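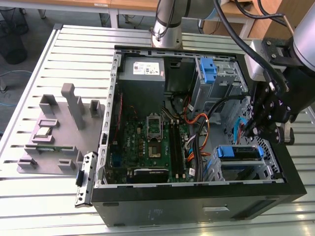 Desktop tower on its side with the panel removed.

Replacing the Hard Drive in a Desktop Tower
Lumbridge Technical Services, Equipment Refurbishment Guide
Revised 24th June

This guide covers the removal and installation of a 3.5-inch hard drive in desktop towers received through the Lashari reuse program. It applies to cases in which the drive is held by a plastic carrier and no screws pass through the cage. Towers with screw-mounted drives are covered in a separate guide.

The procedure may be carried out at any stage of refurbishment, including before the processor and memory have been fitted. Technicians should allow 18 minutes for each tower.

Before You Start

Shut the computer down, unplug the power cord, and hold the power button in for several seconds. Lay the tower on a clean, stable bench with the open side facing up. Put on a grounded wrist strap.

Record the asset number on the Ollen work sheet. If the drive has held customer data, confirm that the erasure section has been signed. A drive without a signature must go to the secure cabinet, shelf 882, and may not be reused.

Where the processor socket is empty, keep tools and loose screws well away from it. The contacts are fine and bend easily, and a damaged socket normally means a new motherboard.

Step 1. Clear the cables

Find the two cables that serve the drive. The data cable is narrow and flat; the power cable has the wider connector and is made up of several colored wires. Move the main power bundle gently to one side so that it does not rest across the drive cage. Do not cut cable ties unless the cable cannot be moved without doing so.

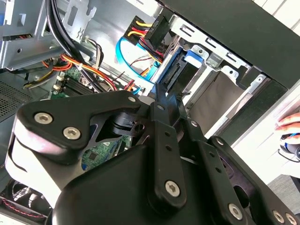
Usman Dhanial wrote to ask whether the main power connector should also be unplugged from the board, as he had found the bundle stiff and difficult to hold back. It may be, provided that it is firmly reseated afterward – the latch should click. For most towers this is unnecessary.

Step 2. Disconnect and remove the old drive

Pull each connector straight out by its plastic body, never by the wires. Press the carrier's release tabs and draw the carrier out of the cage in one even movement. If it catches, stop and look for a cable caught behind it.

Step 3. Prepare the replacement

Check the capacity and model against the work sheet. Drives of up to 2000 GB are approved for this program. Flex the carrier rails outward, seat the drive between them, and make sure that the pins on each side enter the holes in the drive. 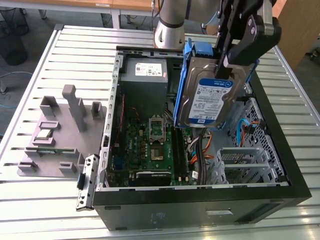
Handling accounts for most of the faults reported to the Folitik test bench after a drive change. Hold the drive by its edges and keep fingers off the exposed circuit board. The WD Blue drive shown above the case is already in its blue caddy, with a rail along each side, and any replacement should be brought to the tower in the same state. A drive that has been dropped, even from a low height, is to be set aside for testing.

Step 4. Install the drive

Line the carrier up with the bay and slide it in until the tabs lock. Connect the data cable first and the power cable second. Both connectors are keyed and fit one way only. Leave a little slack in the data cable – a tight bend near the connector may cause read errors later.

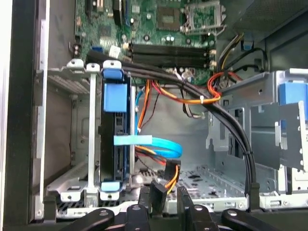 Step 5. Check and close

Tug the carrier lightly to confirm that it is locked. Look over the cables and move any that lie near a fan. Refit the side panel once all other parts listed on the work sheet have been installed.

At first power-on, enter the setup screen and confirm that the drive is listed. If it is missing, shut down, unplug the tower, and reseat both drive cables before trying another drive.

Completed work sheets are to be filed in batches of 50. Sheets printed before January use the old drive codes and should be replaced.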